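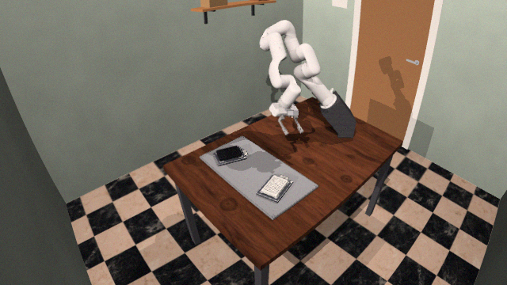 What is the Irkier fault?

It is a software fault in which a simulated robot arm halts its final descent too early and closes its gripper on air.

The Irkier fault takes its name from Irkier, a set of tabletop handling tasks run in the Sokura physics simulator. The tasks use a single jointed arm with a two-fingered gripper and small flat objects laid on a mat. The fault was first logged in October, when the Flirano motion planner was moved to a new release of the simulator. In a batch of 1,000 test runs, 729 ended with no object lifted. The control log marked most of these as complete.

Cause

Flirano stops a downward move when the estimated force at the wrist passes a set limit. The new release of Sokura changed the default contact margin, the distance at which two surfaces are treated as touching. The margin grew to 5 mm. A finger could then register contact with the mat or with a thin object while still clear of it – the planner read this as a firm touch and gave the close command.

Flat items were the most affected. Taller blocks gave the fingers enough side surface to hold even when the descent ended high, and older test sets made up only of blocks did not show the fault.

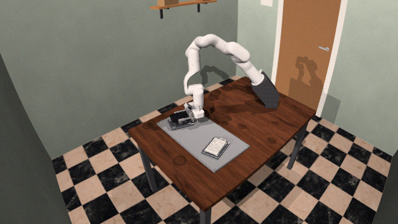
Why did the control log report failed runs as complete?

The log recorded that the close command had been sent and did not check the gap between the fingers afterward.

Correction and safety

The margin is now set by hand in each Irkier task file, and a grasp counts only if the finger gap stays above zero for 30 simulation steps. Xenos, a separate controller used with the same tasks, reads joint position in place of force and was not affected.

No physical arm was involved. The reverse error – a margin set too small – is treated as the greater hazard on real equipment, where a late stop can drive the fingers into the work surface. The Irkier notes advise a test at reduced speed before any force limit tuned in simulation is moved to hardware.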